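Textile and Soft Goods Workshop — Notebook
August, entry 29
Present: Z. Omerović, D. Thiele, M. Savchuk (from 2:00 p.m.)
Entered by: Z. Omerović

Purpose of the session: to continue the review of soft toys submitted for the children's lending collection, with attention to pile, seams and attached trimmings. The Kestach group was completed in the previous entry and is not repeated.

Condition of the room at start: beige tabletop wiped down and left bare. Lint roller refilled. 

Item 7. Long-pile plush, lime green, coiled body (snake or caterpillar; the submission form says only "soft animal"). Red and white gingham ribbon. Small orange-red dots over the surface.

The pile was examined first. It was combed with the wide brush in the direction of the nap and then against it. Shedding was light and stopped after a few strokes. The fibers recover slowly when pressed flat, and the inside of the curl holds lint more readily than the outer side. Recommend that the inside of the curl be brushed before each return to the shelf.

The dots were tested with a white cotton cloth, first dry and then dampened with the Prultance solution at the usual strength. No color came away on either cloth. Both cloths are in the envelope at the back of this book.
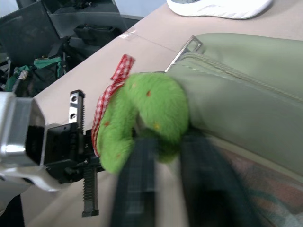 The ribbon requires a decision. It is wrapped and not sewn, so far as Thiele could establish by feel, and a loose end of this kind will not last through one loan. T. Weidemann's standing instruction for the collection is that ribbons be either stitched down along their full length or removed and kept with the record card. Thiele favors stitching, as the checked pattern is cheerful and children will look for it. I favor removal. M. Savchuk proposed a third course, a short sewn band of the same gingham with no free ends, and will cut a trial piece from the Brimar remnants if the check is close enough in size.

Seams: sound on the outer side. On the inner side of the bend the pile is too dense to see the stitching, so the seam was checked with the fingertips only. One place feels thinner than the rest — marked with a white thread for the next session. It should not be opened unless the thin place gives under the pull test.

Pull test: postponed. The Haberkorn clamp was found with a worn pad, and a worn pad will tear out long pile. Replacement pads are in the drawer under the window, but they are the old width. U. Diekmann has been asked whether the correct ones were ordered in June.

Correction to the previous entry: the washing time given for item 2 should read 9 minutes.

To be done:
Ribbon trial piece for item 7 (Savchuk).
Clamp pads (Diekmann to confirm).
Pull test and second look at the marked seam (Thiele, Omerović).
Record card for item 7 to remain open. Category left blank until Weidemann rules on snake or caterpillar, as the two are shelved separately.

Session closed at 4:30 p.m. Brushes washed and left to dry on the rack.
Z. O.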